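Walking to work, month five

I started walking to work in October, when the 10 bus was moved off Serncombe Road and the nearest stop ended up on the far side of the rail bridge. By the time I'd walked to the new stop I was already a good part of the way there, so one morning I kept going.

A few people have asked how it's going, mostly people from the old bus, so I'm writing it down in one place.

The walk is 3186 steps from my front door to the side entrance at work. I know this because my sister gave me a step counter and I wore it for a week before the clip broke. I haven't replaced it. I don't think the number matters much, but Cengiz Erdem at work asks me for it every time the subject comes up and then tells me his, so there it is, Cengiz.

The route goes down Serncombe Road, past the school, over the creek on the footbridge and up through the streets behind the hospital. There is a shorter way along the highway. I tried it twice. The sidewalk stops at the tire place and starts again after the car wash, and in between you walk on gravel with trucks going by. I'd rather take the extra few minutes.

Shoes were the first problem. I wore my ordinary work shoes for the first two weeks and the left heel wore down at an angle I hadn't noticed before. Krisztina Hegedűs, who used to sit in front of me on the bus and now also walks, told me to get proper boots and keep the work shoes in a desk drawer. I bought a pair of Dredetti boots, the plain ones with the thick sole. They were stiff until after Thanksgiving. I got a blister on each little toe and went through most of a box of bandages. They are fine now. I would buy them again but I'd go up half a size for thick socks.

The second problem was the bag. A shoulder bag is fine for a bus and bad for a hill. I moved to a backpack and then found out how much I'd been carrying for no reason: a hardcover I wasn't reading, two umbrellas, a charger for a phone I no longer have. I took all of it out. Now it's lunch, a dry pair of socks, keys and a notebook. In the rain I put the whole thing inside a trash bag and then inside the backpack, and the notebook has stayed dry so far.

What I do on the walk has changed. At first I listened to podcasts because I had always listened to them on the bus. On the footbridge the wind is loud enough that I missed half of what was said, and I kept stopping to rewind. After Christmas I quit bringing the headphones. I mostly look at things now. Loading docks, hinges, the undersides of porches, how a railing is bolted down. I never had any interest in that before, and I've started looking at everything from below.
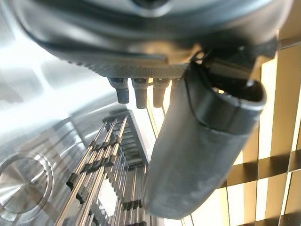 Four short pegs and a band of fine texture, from underneath.

Weather is what people ask about most. Cold is easy. You put on a hat and after the first hill you want to take it off again. The worst mornings have been just above freezing with rain, when the pavement behind the hospital is slick in the shade and clear in the sun. I fell once, in January, outside Ametepe, the bakery on the corner. I landed on my hip and my lunch. A woman came out and asked if I was all right, and I said yes, and bought a roll because I felt I should. I now buy a roll there every Friday. It's the one with seeds on top, and it's good until noon and hard after that.

I do still take a ride some days. Mariama Yakubu drives in from Dovar and passes the end of my street, and if it's pouring she texts me before she leaves. I said yes to her 3 times in December and not at all in February. I don't keep a rule about it. If I'd made it a rule I think I would have quit the first time I broke it.

As for whether I'm healthier, I don't know. I haven't weighed myself. I sleep a little better, but I also stopped having coffee in the afternoon, so it could be that. The stairs at work are easier. My knees hurt in November and don't now. Krisztina says she feels ten years younger, but she also said that about the new mattress.

Money is easier to answer. I'm not buying the monthly pass. Against that I've bought the boots, four pairs of wool socks, a better hat and a lot of rolls. I expect I'm close to even and will come out ahead sometime in the summer.

The thing I miss is the people. The old 10 had the same riders every morning and I knew most of them to talk to. Naa Fiadzo did the crossword out loud and anyone nearby was allowed to answer. I saw her at the pharmacy last week and she told me the new route is full of high school kids who won't even try the short ones. She has gone back to doing it at home. We stood by the cough drops and did five clues from memory, and I got one of them.

A reader asked in the comments last time whether I leave earlier. Yes, by fifteen minutes, and I set out clothes the night before. Going home I don't hurry. It was dark both ways for a while and I wore one of those reflective vests over my coat, which looked silly and which I'd recommend. The streetlight by the footbridge was out from before Thanksgiving until last week. I reported it twice on the city website. It's on now, though it flickers.

Next job is waterproofing the boots. If anyone has used the wax kind on brown leather, let me know how much darker it made them.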